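The Play Kitchen Grows Up, Slightly

Ineke Kuipers has strong feelings about colanders, and most of them concern size. "A toy colander should be big enough to be annoying," she says, moving one off her chair so I can sit down. "If it fits politely in the drawer, a kid will never think of wearing it."

I had come to Melton to find out why my niece owns a better equipped kitchen than I do. Hers has an oven with dials. Mine has an oven with one dial and a stub where the other used to be.

Kuipers runs Groen, a lending library for play kitchens, out of a former shoe store. Families take home a set for a month and bring it back, in theory complete. She started with 2 sets and a borrowed shelf. The library now has more than 500 pieces in circulation, a good share of them pale green, a color she swears she never chose on purpose.

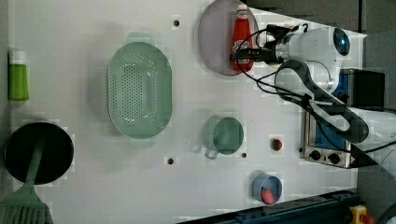 Her rule is that a set needs a few things that do a job and a few things to do it to. The first group is short: a pan, something slotted to stir with, a colander, a mug, a plate. Parents tend to skip these and go straight for the food, and end up with a bin of plastic groceries and nowhere to cook them. I recognized this bin. I have stepped on most of it.

The food is where taste comes in, so to speak. Lotte Peeters, who writes the toy column at Civside and has three children under eight, believes there is far too much of it. "You get a fried egg, a lobster and a wedge of cake," she says. "What meal is that? Who is that for?" She would rather have one bottle of ketchup and some fruit, and let the customer be disappointed.

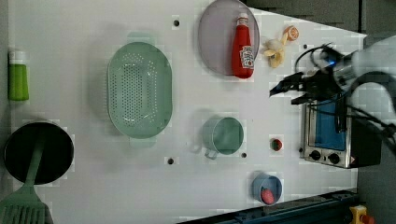 A modest pantry: ketchup, a peeled toy banana, a slice of orange, and a bowl for whatever the pink thing is.

Peeters and Kuipers part ways over the toaster oven. Peeters calls it furniture. It takes up the good end of the table, it has to be stored somewhere, and the whole business of a toaster oven is waiting, which small children do badly. Kuipers says hers goes out first and comes back last. Her own son once baked a sock in one for an entire June, checking on it every morning before school, and she still speaks of that sock with some respect.

On cleaning they are in full agreement, and neither does much of it. A bowl of warm water with dish soap will do for the plastic pieces. Anything that has spent time under a couch gets a second bowl. Kuipers keeps a cardboard box marked Flastard, a word her son made up for any object that has lost its set, and the box is always full. Lids go in there. So does a great deal of pretend bread.

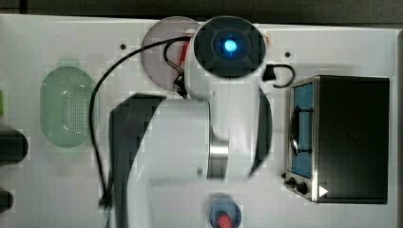
What should I buy first if I only have room for a few pieces?
Start with a pan, a spatula and a colander, then add a plate and two or three foods your child already eats. Leave the oven until there is a shelf for it.

I left with a loan set in a paper bag and a stern word about the spatula. My niece inspected everything on the living room floor, put the colander on her head within the minute, and served me a banana on a plate. I was told it was soup. I asked for ketchup and she said they were out.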